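Setting Up Your First Kitchen Task in the Adus Simulator

If you've just picked up the Adus starter kit, first of all, welcome! I spent most of May getting comfortable with it, and I remember how tempting it was to skip straight to the fun part and make the arm grab things. Please don't do that just yet (I did, and I lost a whole evening to it). Pour yourself something to drink and we'll go through the setup together, from a fresh install to a saved task you can run over and over.

What you'll need

The Adus desktop app, already installed and signed in
The Trititeo kitchen pack, which comes with the starter kit but has to be downloaded separately
35 GB of free disk space
A game controller, if you have one (a mouse works, but it's slow going)

Step 1: Load the kitchen pack

Open the app and go to Library, then Room Packs. Find Trititeo in the list and click Add. The first load takes a good long while because the app is building all of its surface files, and the progress bar likes to sit still near the end. Leave it alone! When it finishes you'll see 387 items in your parts drawer, everything from faucets to cabinet handles.

Step 2: Pick a layout and place the arm

Choose one of the sink layouts to begin with. They're smaller than the full kitchens, so they load faster and there's less for the arm to bump into. Drag the arm from the Robots tab and set it down in front of the counter, a little to one side of the sink. Press Check Reach and the app will shade the part of the counter the arm can get to. If the shading stops short of the back edge, nudge the base forward and check again. I usually need two or three tries at this, and I've been at it for months.

Step 3: Add your objects

Keep it simple the first time. A bottle and a soap dispenser are plenty. Put them well apart, one on each side of the sink, so that you can tell right away which one the arm is going for. Turn on Snap to Surface before you drop anything, or you may end up with a bottle hanging a hair above the counter, and it will tip over the moment you press Play.

Step 4: Choose your viewpoint

Under Cameras, pick Over Shoulder. It sits behind and slightly above the arm, and it's the one I'd recommend for nearly any counter task, even though the arm does take up a fair bit of the view.
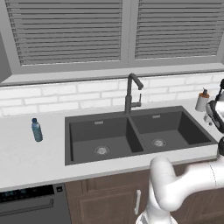

The sink layout from behind the arm, with the water bottle on the left and the soap dispenser on the right.

Step 5: Record and save

Press Record and steer the gripper slowly toward whichever object you chose. Go gently on the stick as you get close, then close the fingers with the right trigger. Save the run as a task file, and give it a name you'll recognize later. My folder is full of things called "test," and I regret every one of them.

Once you have 5 clean runs saved, you can open the Maltetti add-on and let it make variations for you. Set the limit to 3000 if your computer is fairly new, and a good deal lower if it isn't. I start mine before bed and look through the results over breakfast.

If the arm freezes partway through a run, open Settings, switch the physics option from Kahraman to Basic, and restart the app before you try again.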